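4.2 Do more demonstrations help?

Earlier reports on the Bruvano teleoperation setup say that success keeps climbing as demonstrations are added. We are not convinced. Our Hemville set holds 1284 two-arm episodes, all recorded by remote control, and we trained the same policy on 386, 735 and 1284 of them, with 5 random seeds each. The gap between the two larger sets was smaller than the gap between seeds. A single-seed study would have missed this, and most of the studies we are asked to compare with are single-seed. 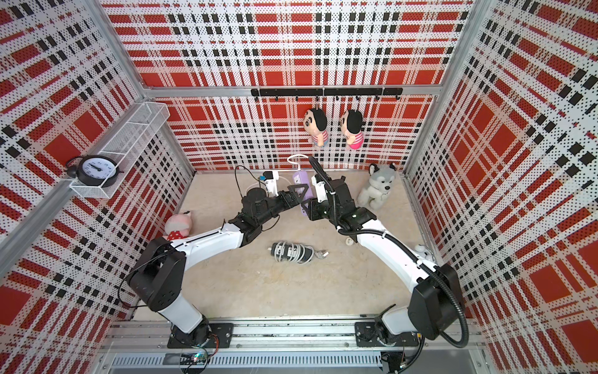 Figure 3. Both grippers at the purple power strip during a two-arm episode, with a coiled power cord on the floor below.

Handover is where the trouble sits. In episodes like the one in Figure 3, the operator decides when one gripper may let go, and does so by eye. Operators differ a lot in how long they wait, and the policy learns a blend of their habits – often a pause that no single operator would make. Antoniadis filtering, which drops slow episodes, is said to fix this. In our hands it mostly removed the careful operators. We also doubt that the Simwood score, which counts a brief shared grasp as a completed handover, should be used to rank methods on this task.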